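Flurham to end drop-off collection of household textiles at Brimcombe depot

Flurham district will stop accepting loose household textiles at its Brimcombe depot from January and will move to a sealed-bag collection on the regular recycling route. The change covers towels, bed linen, curtains and cleaning cloths. Clothing and shoes stay with the existing street banks. 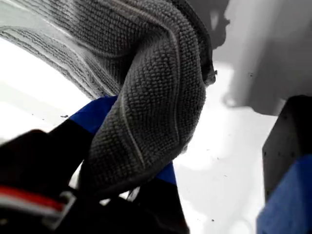
Cathal Corrigan
Waste and Recycling Reporter

The district's waste office published the new terms this week along with its yearly tonnage report. Brimcombe took in 1,173 tons of textiles over the last reporting year, up from 1,068 tons the year before. Most of the increase was household goods, which sell for less than clothing and are more often rejected by buyers.

Rejection is mainly a question of fiber content and moisture. Cotton towels can be cut into wiping rags or shredded for insulation. Microfiber is usually a blend of polyester and polyamide, does not shred well with cotton, and has to be pulled out by hand before baling. A bale that exceeds the buyer's moisture limit is refused whole, even if only a few items in it are wet.

Under the current system, items are dropped into open cages in an unheated shed. Under the new one, residents will fill a clear bag, tie it and leave it beside the recycling cart by 6:30 a.m. on collection day. Bags will be tipped under cover and sorted into 4 grades: reusable, cotton rag, mixed fiber and reject. 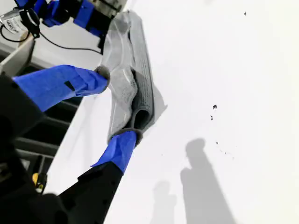
Residents on the Ullum side of the district have objected to the timing. Issa Issa told the waste office in a written comment that the trucks reach Ullum last, often after 2 p.m., and that a bag left out from early morning in winter will be wet by then whether it is tied or not. The comment asked for a later set-out time on the Ullum route or a covered drop box at the end of the line.

The waste office replied that set-out times are fixed by the hauling contract and cannot be varied by route before it is renewed. It did agree to test a heavier bag with a fold-over closure on the Ullum route for the first three months.

The first delivery of bags will go to 2,982 addresses, all of them single-family homes. Apartment buildings will be added once storage space has been agreed with building managers.

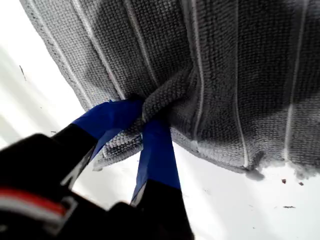 Items must be clean and dry, but they do not need to be free of stains or holes. Frayed edges are acceptable. Cloths that have been used with motor oil, solvent or paint are excluded and should go to the hazardous waste counter, which keeps its present hours. Pillows, comforters and carpet are also excluded.

Residents are asked to leave care labels in place where they still exist. Sorters use them to identify blends, and an unlabeled cloth that cannot be identified by touch is graded as mixed fiber, the lowest-paid of the three usable grades.
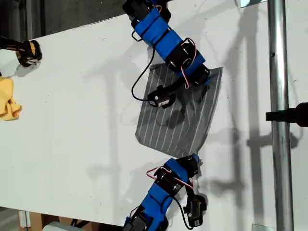

The cages at Brimcombe will be removed in the last week before the change. The shed will then be used to store bagged material awaiting sorting. Replacement bags will be free at the depot office and at the Flurham library desk.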